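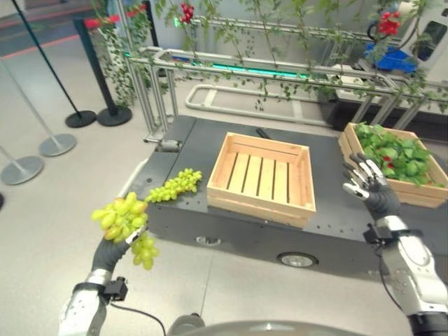 The Vultetti reunion, again

10 Apr 2019

So Vultetti are getting back together. I have now read this in 2 places, and both of them trace back to the same radio interview, in which Christos Stefanou was asked if he'd ever play with Katherine Arango again and said "never say never." That was the whole quote. By dinnertime it was a reunion tour with 40 dates.

I liked this band. I saw them at Prestness on the tour for Skarkora, and I still think side one of that record is as good as people say. But this is the third reunion I've been promised, and the last one ended up being a box set with a booklet.

The evidence so far, for anyone keeping track: Arango followed Stefanou back online in March. Their old drummer, Pantelis Economou, got a haircut (I'm not kidding, there was an article). And a "source close to the band" told a gossip site that the two singers had a long, emotional dinner. Sources close to the band also said she was marrying her dentist. She was on tour in another country that week.

Areti Michailidis wrote a decent piece pointing out that the label has a greatest hits album due this fall. She was polite about it. I'd go further – I think the rumor is the ad campaign, and we're all working on it for free.

My friend Arlo Achterberg disagrees and has already put money aside for tickets. He says you don't unfreeze a feud that lasted nine years without a reason. Maybe. People also get older and stop being mad at each other, and that doesn't need a merch table.

If they announce a date with a venue attached, I'll go, and I'll pay too much for parking. Until then I'm not refreshing anything.

Next week, the new Christodoulou movie, which I hear is long.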